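Warcombe Instructor Course
Unit 4: Warm-ups, and why yours is probably too long

Handout to accompany the morning session. Please read it before the practical, as Wajid Marwat will be taking that and he does ask.

Where we left off

Last time we dealt with static stretching, and several of you were upset to hear that touching your toes for half a minute before a run does less for you than your PE teacher promised. I sympathise. I touched mine faithfully for years. We concluded that long held stretches are fine, that they improve range of movement if you keep at them, and that the moments before a sprint are a poor time to do them.

So what goes there instead?

What a warm-up is for

Mostly it is for getting warm. The clue has been in the name all along. Muscles contract faster and more willingly at a slightly higher temperature, the heart gets some notice of what is coming, and the person attached to both has a chance to stop thinking about the car park. A light sweat and slightly quicker breathing are the signs you want. If your class can't hold a conversation, you have started the session without telling them.

A workable order:

Raise. Brisk walking, easy jogging, cycling with no heroics. Four minutes will do for most adult groups in a heated hall.
Mobilise. Take the joints you are going to use through the range you are going to use. Ankles, hips, upper back and shoulders cover most classes.
Rehearse. Do the session's main movements, smaller and slower. If squats are coming, squat. If throwing is coming, throw something soft.

That last stage is the one new instructors skip, usually in favour of star jumps. Star jumps are an excellent preparation for star jumps.

Clothing and range of movement

Ask people to turn up in something they can lunge in. You will still get jeans, and at least once a term somebody in full office wear who has come straight from a meeting. Don't send them home. Offer the seated version of the hip work and carry on. Pleats, as any netball player over a certain age will tell you, are far more forgiving than a pencil skirt.
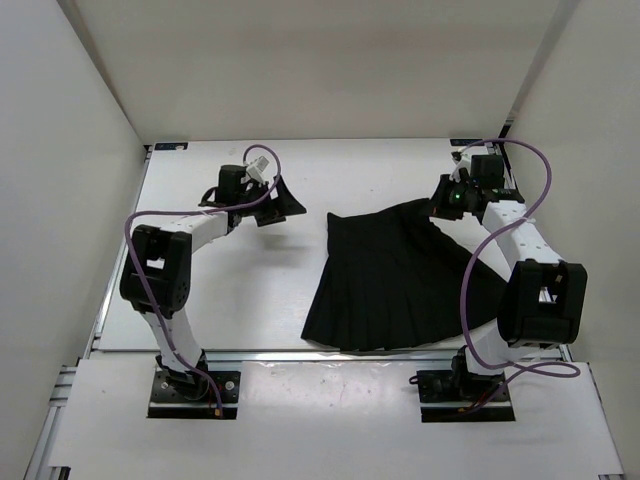
Fig. 2. Black pleated skirt laid out flat, pleats fanned towards the hem.

For anyone in loose or long clothing, look at where the fabric goes when the knee comes up. Steps, cross-trainers and anything with pedals need a second look. Jumping rope needs a third.

How long is long enough?

It depends on the temperature, the age of the group and how hard the first proper effort will be. The colder, older or harder, the longer. Orathai Duangkaew's early rowing group takes 16 minutes in winter and has earned every one of them. A gentle circuits class in August can be ready in half that.

The commoner fault is excess. I once watched a trainee (not from this intake, so relax) deliver a warm-up of more than 1,000 metres of shuttle running to a beginners' class. They were thoroughly warm. Two of them were also finished for the day, and the rest regarded the main session as an insult.

Gadgets

You will be asked about foam rollers, massage guns and whatever Brolero is selling this year. My position is that if a client likes rolling on a tube for a bit and moves more freely afterwards, let them. It may ease stiffness for a short while. It doesn't replace stages one to three, and it takes up a surprising amount of floor.

Common mistakes seen in assessments

Facing the mirror and talking to your own reflection.
Counting aloud so keenly that you forget to look at anyone's knees.
Warming up the shoulders at length before a session made up entirely of leg work.
Letting the class cool down again while you hunt for the right playlist.
Arm circles as a substitute for having a plan.

For the practical

Work in pairs. Each of you writes a warm-up for the session on your card, teaches it to the rest of the group, and then hears what they thought of it. Firdevs Taşdemir has the cards. Swap roles after the first round, including those of you who feel that you learn best by watching.

Bring the written plan with you. "It's all in my head" was tried last year and has been heard.

Reading: chapter 2 of the course manual, plus the notes on older adults by Dehua Su, which are short and better than mine.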